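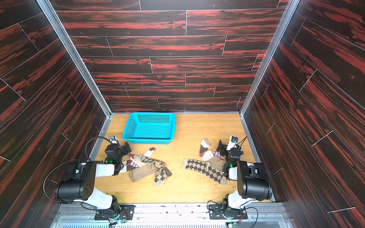

**Field Documentation Officer (2 posts)**

Brarnard, Stusow office, with regular travel in Brultach district

Brarnard records damage to homes, farm buildings and private vehicles caused by armed forces during searches, arrests and road closures. Its records are used by lawyers bringing compensation claims, by local councils applying for repair money and by researchers. Two officers are needed to take statements and survey damage in the villages of Brultach district. Both posts are full time and fixed term, starting in September, with a possible extension if funding allows.

## The work

Officers work in pairs. A visit is made only after the household has agreed to it by telephone and the duty desk has cleared the route. On a normal visit one officer takes the statement while the other surveys the building, and they change over at the next house.

The main duties are:

- taking signed statements from householders, tenants and witnesses in their own language
- drawing room plans and marking damaged doors, locks, windows, furniture, water tanks and wiring
- recording goods, money or papers that the household reports as taken, with any receipts or proof of purchase
- noting the time of entry and departure, the units or markings reported, and whether a warrant or written order was shown
- entering each file in Dizon, our case database, before 18:00 on the working day after the visit
- obtaining repair estimates from a builder or joiner where the household wishes to claim
- returning to the household to read back the finished statement and correct it

The Brultach backlog stands at 137 open files. Most need a second statement or a repair estimate before they can be passed to the legal team, and the new officers will divide these between them alongside new reports. The target is to have 85 per cent of new files complete within a month of the first visit. Files held back at the request of the household are left out of that figure.

## Standards

Statements are written in the first person and kept as close as possible to the words used. Officers don't suggest causes, estimate numbers of soldiers or vehicles on a witness's behalf, or join two accounts into one. Where witnesses disagree, both versions go into the file.

Damage is described by location, type and size. Words such as "ransacked" or "destroyed" may appear in a statement if the witness used them, but not in the survey sheet. Existing faults pointed out by the household are listed separately.

Consent is taken in writing at the start and again at the read-back. It covers storage, legal use and publication as separate items, and a household can agree to one and refuse the others. Children are not interviewed by field officers. Their cases are referred to the Stusow office.

## Essential requirements

- Fluent spoken Arabic and good written English
- At least a year of paid or unpaid experience in interviewing, surveying, claims work, court reporting or something similar
- Ability to draw a measured floor plan by hand
- A full driving licence, valid for manual vehicles
- Willingness to start early when a visit requires it and to take a turn on the duty telephone

## Useful but not essential

- Working knowledge of Hebrew
- Experience in building trades or insurance loss assessment
- First aid training
- Use of a relational database. Dizon training is given in the first fortnight.

A degree is not required. Applicants who live in Brultach district are encouraged to apply, but will not be assigned files from their own village or concerning relatives.

## Terms

The working week is 40 hours, with time off in place of overtime. Duty telephone shifts carry a fixed allowance. Brarnard provides a vehicle, fuel, a work telephone, a laptop and accident cover for all travel on duty. Officers may turn down a visit on safety grounds at any point, including after arrival, and need give only a short written note afterwards. Paid sessions with an outside counsellor are available and are not reported to the line manager.

The salary is on the field grade, and the current scale is sent out with the application form.

## How to apply

Ask the Stusow office for the form and return it with:

1. a CV of no more than two pages
2. a covering letter answering each of the essential requirements in turn
3. a short piece of factual writing in English, with all names and places removed

Please do not send real witness statements or photographs from past employers. Applications containing them will be deleted unread.

Shortlisted applicants will be asked to a half-day assessment in Stusow, made up of a mock interview, a room survey and a written file note. Travel costs are repaid on production of receipts. Offers are subject to two references and a signed confidentiality agreement.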